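Zolance Drernik 62 Field Map Case and Staff Exercise Kit
Item 1810

Reviewed for the Bruvside shop by Usman Kiani, January 19, 2022

The maker calls the Drernik 62 "a complete command post in a bag." It is a map case with a radio log, overlay sheets and a set of unit markers. If you run tabletop staff drills for a cadet corps or a reserve unit, it may save you some packing. Whether it saves you any money is another question.

The case folds out to four panels. The clear windows take a standard map sheet if you fold it the way the leaflet shows, and they don't if you fold it any other way. Zolance says the windows can be read in full sun. I found the glare bad enough in October that I kept tilting the thing like a hand mirror. The grease pencils wipe off with a dry cloth on the first day and need a damp one after that.

The marker set has 100 pieces in blue and red. The symbols are printed clearly, but the engineer and signals markers look too much alike at arm's length, and a tired watch officer will mix them up. The older Antunes set had bigger symbols and a duller case. I still prefer it, though you can only find it used.

About the "weatherproof" claim - the seams are taped, the zipper is not. Zolance will tell you it is "rain ready," a phrase I have asked them to explain twice. Keep it under your poncho.

The strap is good. The buckle is plastic and I'd swap it before a long march. The radio log is plain ruled paper with a column for call signs, and you could print the same thing at your own unit for the price of the toner.

What's in the bag: map case, strap, overlay sheets, marker set, 4 grease pencils, radio log, folding leaflet. No compass and no protractor, whatever the picture on the box suggests.

Returns are accepted on unused kits only. Once the overlay sheets have been written on, Bruvside counts the kit as used. 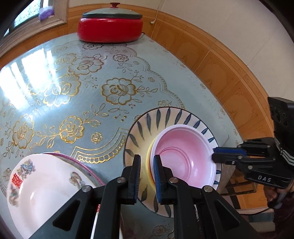
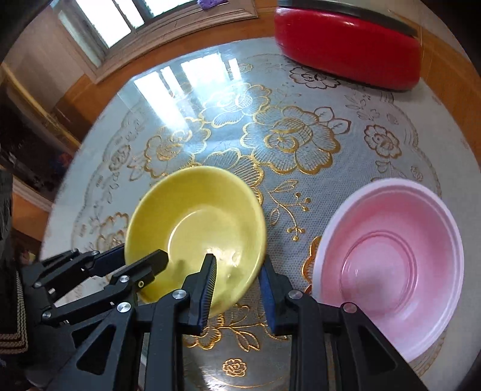

Bowls on a patterned tablecloth

Filed under: Field Gear > Maps and Planning > Staff Training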